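Etero gripper kit - worth the money?

Furnville_Phil
Feb 11, 2018
Had the Etero two-finger kit since September and thought I'd report back, as a few of you asked. Took me an evening to bolt together and the instructions are dreadful (the wiring page is printed twice and the calibration page is missing!) but once it's going it's a lovely smooth thing. I've got the fingers wide open at the moment and I'm working on the approach, coming straight down on a marble-look top.

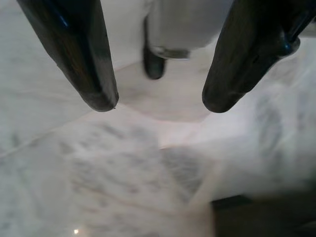
Anyway, the software. It drops the connection every 20 minutes or so and you have to home it again. Edeltraud Imhof on the Etero help desk sent me a newer build and that's been better - not cured, mind.

nellel_fan
Sorry but for that price I'd want it cured. My Nellel was 100 quid cheaper and never drops out.

Furnville_Phil
Yes but the Nellel fingers don't open nearly as far, do they? I had one on loan and sent it back.

gripsandbobs
Mine's squeaked from day one. Anyone tried the Frei pads on it? 44 quid for 2 seems steep.

nellel_fan
Steep! Cut up a bike inner tube, works the same.

Furnville_Phil
It doesn't, the rubber creeps. I'd pay for the pads - ask Edeltraud about the squeak first though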